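About Lunddale
3 min read
Last updated May 11, 2025

Lunddale develops software for robot arms that work in pairs. The company supplies control, perception and planning tools to laboratories, equipment builders and small manufacturers, and it maintains those tools for as long as a customer's cells remain in service. The head office is in Ladham. A second office in Grasercombe houses the perception group and the customer training room.

The company was founded by Lakshmi Pai and Alaric Iwasaki, who had worked together on motion planning for packing equipment. Their first product was a scheduler that allowed two arms from different makers to share a work area. It was sold under the name Doucet, and the name was later given to the full software line. Dr. Pai leads the planning and control groups. Mr. Iwasaki is responsible for perception, tooling and customer support.

What We Make

Doucet consists of three parts, which may be licensed together or one at a time.

Doucet Control runs on the cell computer and sends commands to both arms from a single clock. It watches joint load and gripper force, and it will slow or stop either arm when a reading leaves the range set for the task. Limits are kept in a plain text file that the customer's own staff can read and change.

Doucet Perception combines the views from wrist cameras and fixed cameras into one record of the work area. Each object in that record carries a position, a grasp estimate and a measure of confidence. When confidence falls below the level chosen by the operator, the planner is told to take another view before it commits to a grasp.

Doucet Planning turns a task into a sequence of motions for both arms. It decides which arm should act, which should wait, and where the two may pass each other. Plans are rebuilt whenever the record of the work area changes.

Much of our current development concerns household and garden goods. Such items vary widely in shape, and many of them are thin, curved or partly see-through. A spray bottle may be held securely by the neck and still swing its body into a container beside it, so the planner must account for the full outline of the held object as well as the position of the fingers.

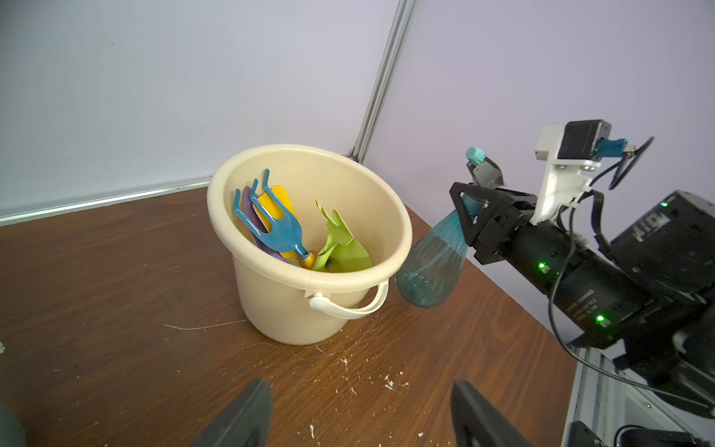
Alaric Iwasaki has remarked that most of the faults reported to his group in the early releases were faults of timing. The cameras and the planner were each correct, he said, but they were correct about different moments, and the arms acted on the older of the two. Every message in Doucet has since carried the time at which it was measured, and the planner declines any reading that is too old for the motion it is preparing.

How We Work

New releases are tested first against recorded sessions and then on physical cells. The recorded library now holds some 2000 sessions, each stored with its camera views, joint readings and operator notes. A release must complete 368 standard tasks in replay before it is loaded onto an arm. Any task that fails is assigned to a named engineer, and the release is held until that engineer has signed the result.

Tests on physical cells are carried out with ordinary goods. Bottles, gloves, hand tools and containers are set out in changing arrangements, and the software receives no advance list of their positions. Engineers from all groups take turns at the cells, including those whose usual work is in documentation or licensing.
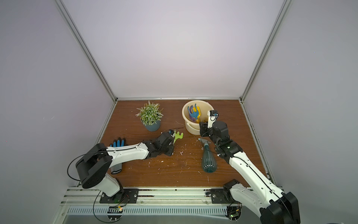 Two-arm cell with garden items, used in Doucet Planning development.

Work on shared reach is led by the planning group. When two arms can both reach an object, the choice between them affects everything that follows: the path of the free arm, the view left open to the cameras, and the time needed to return to a safe posture. Earlier versions of Doucet settled the matter by distance alone. The present version compares complete plans for each arm and keeps the second-best plan ready in case the first is blocked.

Tooling and Records

Customers receive the same tools that our engineers use. These include the session viewer, the camera alignment program and the replay runner. The session viewer shows commands and measured positions on a common time line, so that a late message or a missed limit can be found without special training.

Session records belong to the customer. Lunddale does not copy them from a customer's site unless a written request has been made in connection with a support case, and copies are deleted when the case is closed.

Training and Support

Introductory courses are held in Grasercombe and last three days. Each course is limited to six participants so that every person has time at a cell. The course on writing custom planners is offered once a year, in September, and requires prior use of Doucet Control.

Support requests are answered by the engineers who maintain the part of the software concerned. Releases are supported for six years from the date of issue.

Requests for an evaluation license, and questions from schools and research groups, should be addressed to the Ladham office.

6 shares
3 comments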